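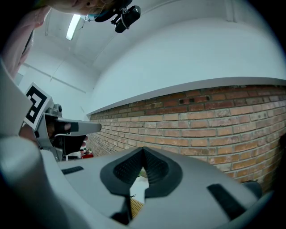
WHERE WE ARE UP TO

Progress report to the Urnar small grants desk, from Killian Besson. Quick one, sorry, I'm on the road again tomorrow.

Room first. Brick wall stays as is, no paint. Deirdre Ó Néill wanted it whitewashed, we talked it over, she's fine with it now. The white table is staying too. Lease with Clerkel signed through to April, keys cut, heating still patchy in the mornings.

Wicker is the main job this round. Sorting and tidying a tabletop with woven baskets, sessions kept short. The handout for people at home is drafted, needs a proofread and the wording on lids is a bit clumsy. Will fix.

Spent so far: $2,431. Mostly rent and baskets. Recepits are in the blue folder, scans to follow. 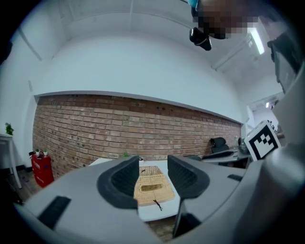 Lisden, 26th January

Written up same day so it doesn't get lost. Basket on the bare white table, plant kept well back out of the way. Colour of the weave is good against the white, easy to pick out for anyone whose eyesight isn't great. That was a worry in the application and I'd call it settled.

The dark ties are a nuisance. Fiddly, and they get left sticking out. Asked Poulain if they can supply the next lot without. No answer yet. If they can't we'll snip them ourselves.

Compartments are the better buy by a long way. People know where a thing goes. The plain baskets just turn into a heap by the end of a session, same as my kitchen drawer.

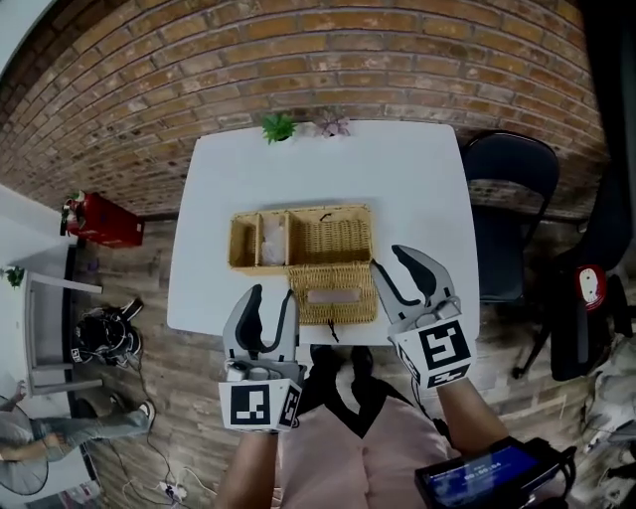
Divided wicker organizer and tissue box, with the two plants at the back of the table.

Tissue box: keep. Small thing but everyone has one at home, so the handout can start there. Would like a second organizer in the same weave so two people can work side by side. Poulain quoted $100 delivered, I think that's fair. Need a yes from you before I order.

Chairs OK for now. Folding one is fine for visitors, not for a full morning.

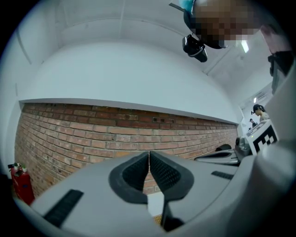
STILL TO DO

- Handout proofread (Deirdre)
- Chase Poulain re ties
- Chase Clerkel about the heating, agian
- Your OK on the second organizer
- Labels for the compartments, big print, plain words
- Next report in April, with the scans attached

Killian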